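Promgate furniture recycling scheme to open second workshop

Lusine, the Promgate furniture charity, will open a second workshop in August. The new unit on Zavala Road will take in unwanted tables, desks and chairs from homes and offices, repair them and pass them on at low cost.

The charity rehomed 200 pieces last year and has 105 households on its waiting list. Tables are the item most often asked for.
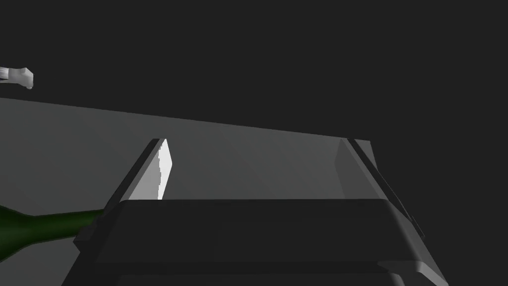
How to donate

Collections are free within the town and can be booked by phone or at the Zavala Road counter. Items should be sound enough to repair - scratches and worn finishes are fine. Upholstered pieces must still have their fire label.

The fit-out has been paid for by Grustura, a local shopfitting firm, which will also take on 2 trainees from the workshop each year.

"People wait months for a table to eat at," said Anayeli Robles, who manages the charity. "The extra space means we can get them out faster."

Comments (3)

marg_t: Do you take wardrobes? Got one going spare.

Dev P: Waited ages for a desk for my daughter but it was worth it, good solid thing.

oldtownie: What are the opening hours please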